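Pocket tissues

Pocket tissues are disposable paper handkerchiefs sold in small packs meant to be carried in a pocket, handbag or school bag. They are also called pocket packs or travel tissues.
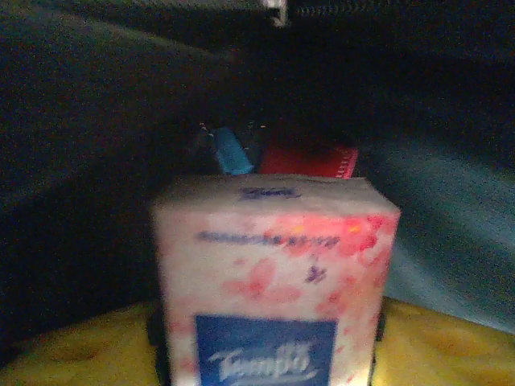
The usual pack holds a short stack of folded sheets in a thin wrapper with a resealable flap. The sheets are normally folded several times, so that a full-size handkerchief fits into a block small enough to close a hand around. In much of Europe three or four plies are common, while packs sold in North America are often thinner and closer to facial tissue.

Design

Wrappers may be plain, with only a maker's name, or printed with seasonal and decorative patterns. Flowers are among the most frequent motifs, and blossom prints in pink and red on white are sold by many brands, Tempo among them. Printed packs usually cost the same as plain ones. Some makers leave the back of the wrapper blank so that shops and hotels can add their own name.

The flap is held by a strip of weak adhesive. It loses its grip with repeated opening, and lint from a coat pocket shortens its life further.

Use

Besides nose blowing, pocket tissues are used for wiping hands, cleaning up small spills and removing makeup. They are not meant for flushing. The paper is treated to stay strong when wet and breaks up much more slowly than toilet paper. Sheets left in clothing during a wash come apart into shreds that cling to dark fabrics.

Collecting

Unopened packs with unusual prints are collected on a small scale. The collection of Theda Wunderlich in Mostmont had reached 3,000 packs by March, 90 of them with cherry blossom designs – the largest single group. Her checklist sorts wrappers by maker, then by motif, and includes 35 issued by the regional firm Strobel. Ljubica Nikolaidis later added a section on hotel packs. Most collectors store them flat and out of sunlight, as red and pink inks tend to fade first.

See also: handkerchief, facial tissue, wet wipe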